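Bernwood Passes 2,900 Grabs, and My Thumbs Are Sore

Posted 15 May 2022

Well, we did it! On our last afternoon session the counter on the wall monitor rolled over to 2926 saved examples, and everybody in the room made a noise. Mine was more of a squeak. I've been meaning to write something for the lab news page for weeks, and Hui-mei Chiang told me that if I didn't do it now she would write it herself and make it all about gripper force curves, so you are getting me instead.

For anyone who hasn't been down our end of the Orarcombe building lately, Bernwood is our project to teach a hand with several fingers to pick up the sort of stuff you have in a kitchen or a bathroom cabinet. Tubs, jars, pots with lids. We don't write rules for it. One of us steers the arm and the fingers through a grab, the computer records all of it (joint angles, motor currents, the wrist camera, the room cameras) and that whole bundle gets saved as one example. Then we do it again. And again! The learning system gets the pile at the end and tries to work out for itself what a good grab has in common with another good grab.

I joined as a part-time operator, which means I'm one of the people wearing the glove. I had never touched a robot before. My background is in dental reception, and I still think that was decent training, because both jobs involve being patient with something that won't open.

What a session is like

We work in blocks of 60 grabs and then swap operators. Sixty doesn't sound like many until you've done it. You put the glove on, wait for the tone, reach, close your fingers, lift, hold for a count, put down, open. If the grab is bad you still keep it, but you press the left pedal so it gets tagged as a miss. I forgot about the pedal for almost my entire first block and Hui-mei had to go back through the video and tag them by hand. She was very nice about it. She also put a piece of orange tape on the pedal.

The part I like best is setting the objects. We have a list, and the list tells you what goes out and which way around it goes. Lids up, lids down, on the side, leaning on something. A tub the right way up and the same tub flipped over are two different problems as far as the fingers are concerned, because the fat end and the narrow end have swapped places and the edge you'd like to hook onto isn't where you left it. So we do every one of them in every position, which takes ages, and I've gotten quite fond of some of them and really sick of others.

Clear plastic is the one everybody groans about. The cameras have a hard time with it. It picks up reflections from the lights and from the arm itself, and half of it seems to vanish when you look at the recording. We had put it off and put it off, and then in the last two weeks we finally went at it properly and collected 287 grabs with see-through containers alone. I did a good share of those and I'm pretty proud of them.

The wrist camera is my favorite view of all this, as you get right in among the fingers. You can see how the clear body of the container just sort of slips away between them, while the pale blue lid stays nice and easy to find. I keep telling people that if you want to make life simple for a robot, give your tub a colored lid.

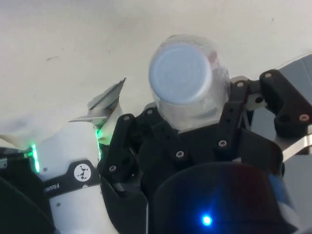 Things that went wrong

Plenty! I don't want to make it sound like we've been gliding along. We lost most of a day when the clocks on two of the recording computers drifted apart, so the video said the hand was closing while the motor readings said it hadn't started yet. You can't learn anything from that, and it all had to be thrown out. The 2926 is what was left after the bad ones were cleared, in case anybody is keeping score.

Then there was the week the glove got stretched. I have small hands and the other operators don't, and after a few long sessions on bigger hands it was so loose on me that my little finger was barely registering. The Kwok glove (that's our nickname for the second one, from the name on the box it came in) arrived soon after and now it's mine and nobody else is allowed to put it on. I've written my initials inside the cuff.

We also had a long argument about style. When you have four operators you get four ways of grabbing a jar. I come in low and slow and sort of scoop. One of the others goes straight in from the top like he's catching a fly. At first we tried to agree on a single method, and we all practiced it, and we were all terrible at it. Hui-mei looked at the recordings and decided she'd take the variety, so long as each person's grabs were marked with who had done them. I was so relieved. I do think the scoop is better, though, and I've said so in the notes more than once.

What happens to it all now

The first real training run starts once the checking is done. Checking means a person looks at every single example and makes sure the label agrees with what happened, so if it says "lifted" then the thing had better have left the table. We're doing it in pairs, with one person watching and one person reading out the label, and we trade places when somebody starts yawning. It goes faster than I thought it would, nearly twice as fast as the collecting did, and it's funny to watch my own early ones. I was so jerky! You can see me getting the hang of it somewhere in the second week.

An early version was trained back when we only had a small part of the pile, and it could get hold of a plain jar standing upright on a good day. Flipped over, it mostly pushed the jar along the table until it ran out of table. I'm really curious to see whether the new examples help with that. Hui-mei won't make any promises and I've stopped asking her to.

After that, the plan is to share the set with the folks at Hevance, who have the same kind of setup and a totally different pile of objects (lots of tools and hardware, from what I've heard). They'll send us theirs and we'll see if a system that learned on one pile can cope with the other. That swap is penciled in for June, if the paperwork gets signed.

We could use your tubs

We're starting a second round and we need more things to pick up. If you have empty containers at home with lids that still fit, please wash them, dry them and drop them in the crate by the Bernwood door. Odd shapes are very welcome. Clear ones too, even though I'll grumble. No glass, please, and nothing that used to hold bleach or paint. If you want to have a go with the glove yourself, write your name on the sheet taped above the crate and I'll find you a slot at the end of one of my blocks. You'll need to take off any rings, and you'll have to borrow the big glove, as mine is taken.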